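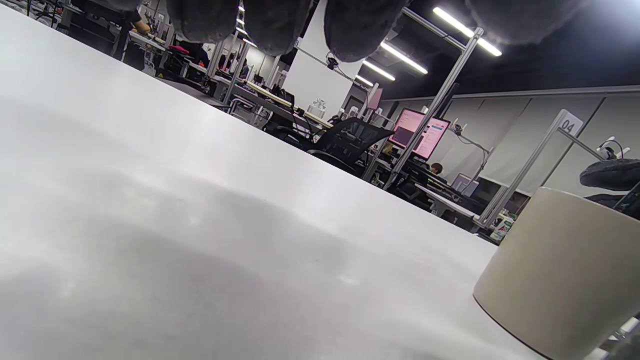 Ballast glue going milky and lifting at the board joints
Track and Trackwork

Started by weedkiller_van, Apr 1, 2023

weedkiller_van
Layout is Flollport, 4 mm scale, code 75 flat-bottom on 3 mm cork, cork glued to 9 mm birch ply. Scenic section is three boards, each 192 cm long. Ballast is Hultex fine grey granite, laid dry, brushed between the sleepers, misted with water and a drop of washing-up liquid, then flooded by pipette with PVA at one part glue to three parts water.

Boards one and two were done in November and are sound. Board three was done a fortnight ago from the same bag and has two faults.

First, a white bloom on the sleeper ends and in the four-foot, worst on the station side. It disappears when wetted and comes back when dry.

Second, at the joint with board two the last 40 mm of ballast has come away as a slab, still bonded to itself but not to the cork.

The only change I can identify is the glue. The first two boards used a tub of builder's PVA which has run out. Board three used Etow white. Has anyone had this combination go wrong, and is the bloom removable without lifting the lot?

rodding_and_cranks
Bloom is usually either hard water or the glue drying below its film-forming temperature. If the railway room was under 10 degrees overnight the particles don't merge properly and you get chalk. What was the temperature, and did you use tap water?

weedkiller_van
Tap water, same as before, and we are in a hard water area. Heater was off overnight. I have no reading but it would have been colder than when I did the first two.

The slab is what puzzles me. The underside is clean. No cork on it at all. 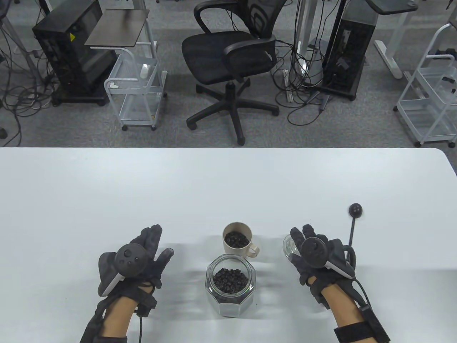

Noura Yammine
Clean underside says the glue never reached the cork. It went off in the top half of the ballast. I had the same on a 7 mm layout where the bed is deeper, and the cure was more wetting before the glue went on. One pass with a mister only damps the surface. Mist until you see water standing between the sleepers, wait five minutes, mist again, then apply the glue.

I would also go thinner. One to three is too stiff for fine granite. I use one to five with isopropyl in the wetting water in place of detergent.

rodding_and_cranks
I'd agree on the wetting and disagree on one to five. At that dilution the bond in the shoulder is poor and you can take it off with a hoover. One to four at most, and a second application if it needs it.

Isopropyl will also take the paint off some makes of plastic sleeper if they have been sprayed with acrylic. Test a scrap length.

Noura Yammine
Mine has been hoovered for six years at one to five. The shoulder is fine. Paint was enamel, so I can't comment on acrylic.

slack_coupling
Why are people still using PVA at a board joint? It goes rock hard, transmits noise and shears when the boards move. Copydex, thinned. It stays flexible and peels off if you need to get at the track.

rodding_and_cranks
It also goes brown, and it clogs the pipette. Noise is a fair point. Movement isn't, if the boards are properly dowelled.

slack_coupling
Dowels fix the alignment of the frames. They do nothing about the top surface swelling when somebody pours half a pint of dilute glue over the end grain of a sheet of ply. Seal the end grain first.

weedkiller_van
End grain was varnished on one and two. I've just looked and it was not done on three. That is my omission.

Some measurements since my last post. Ballast depth at the joint is 4 mm at the shoulder against 2 mm further in. I had built it up to hide a small step in the cork.

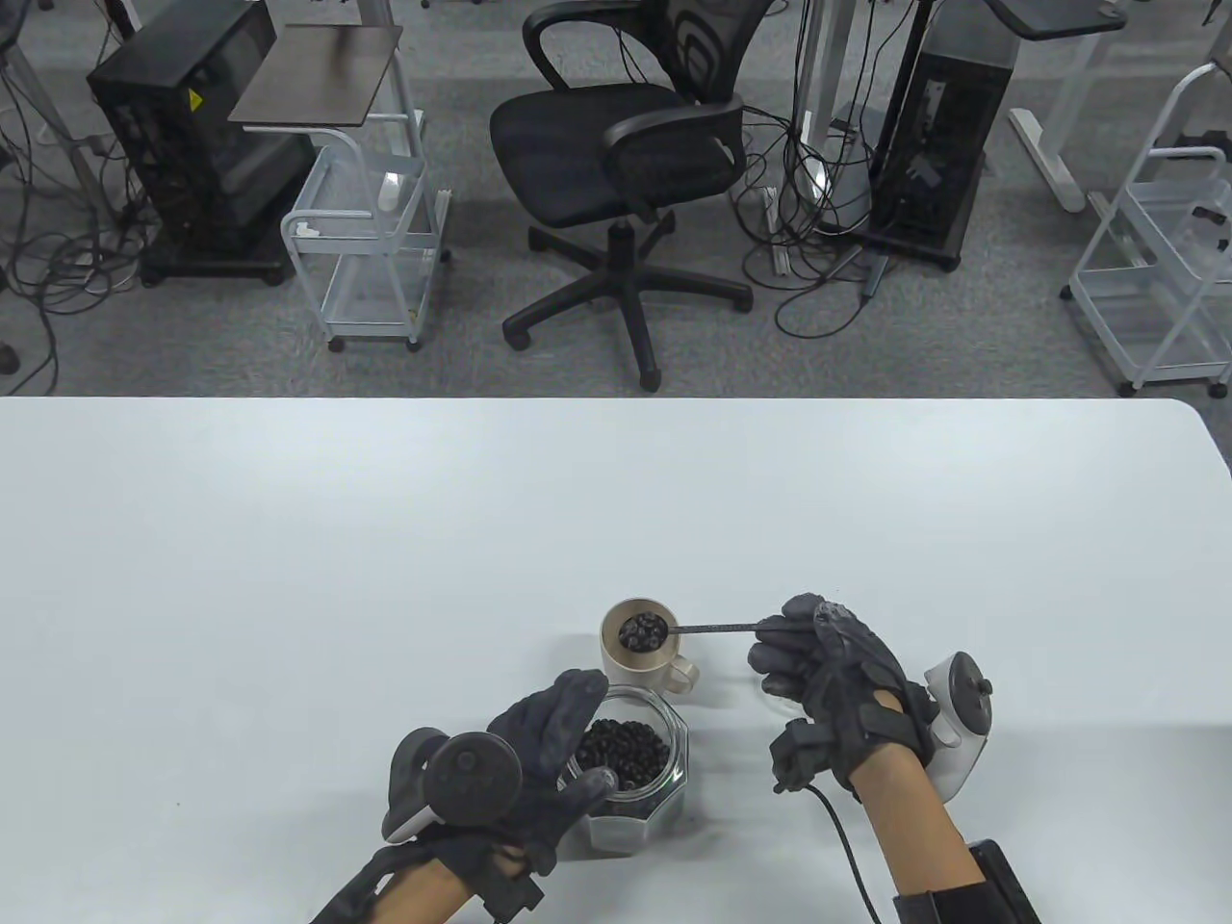 So the glue had twice as far to travel in the one place where the mister didn't reach well, as the end of the board was against the wall at the time. I've now taken the step out of the cork with 120 grit on a block and vacuumed the dust.

Rail ends at the joint are soldered to copper-clad strip from Kapoor and haven't moved, so gauge is not affected. I checked with a roller gauge both sides.

rodding_and_cranks
That accounts for the slab. For the bloom, wipe a short length with a cotton bud and warm water. If it comes off grey it is lime. If it stays put and goes slightly tacky it is badly formed PVA, and you will need to re-soak it in a warm room and let it dry again slowly. Don't use a hairdryer.

weedkiller_van
Tacky. Room has been at 19 degrees since yesterday. I re-soaked a 300 mm test length on the station side with deionised water and left it covered with cling film for an hour, then uncovered it. Bloom has gone from the sleepers. There is a trace left on the chairs, which weathering will cover.

Noura Yammine
Do the joint last, after the rest is dry. Otherwise water tracks along the cork and you get a soft patch. 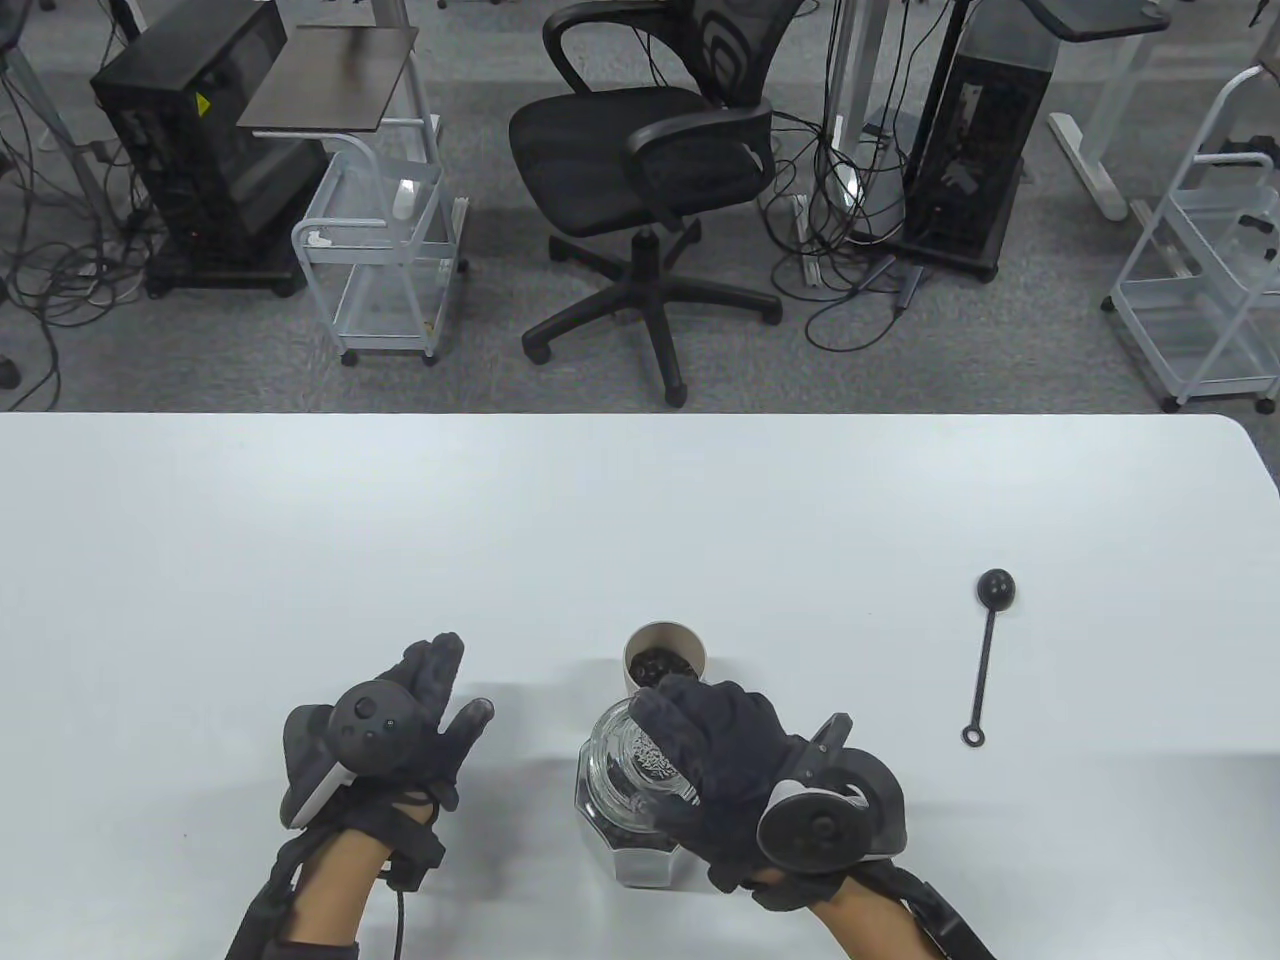 weedkiller_van
Joint was re-laid this evening. Old slab was broken up, soaked, rinsed through a tea strainer and dried on newspaper so the colour matches. I've also stopped working out of the Hultex bag, which sheds dust every time it is folded over, and the dust was going into the glue. The ballast now lives in a clear glass jar of the same pattern as the octagonal one holding the coffee beans, as the flat sides stop it rolling along the baseboard if it goes over, and I can close my hand over the neck when moving it. It was sieved before it went in. Wetted twice as per Noura, glue at one to four with deionised water, and the end grain has had two coats of varnish.

slack_coupling
PVA again, then.

weedkiller_van
Yes. If it shears I will try the Copydex.

rodding_and_cranks
Put a strip of greaseproof between the board ends while it dries, or you'll glue the two boards together.

weedkiller_van
Already in. Will leave it 48 hours before splitting the boards and report back. Does anyone know whether the Etow is waterproof once cured? The tub doesn't say, and I want to airbrush the track with water-based paint afterwards.

Noura Yammine
Most white PVA isn't. Light passes and let each one dry.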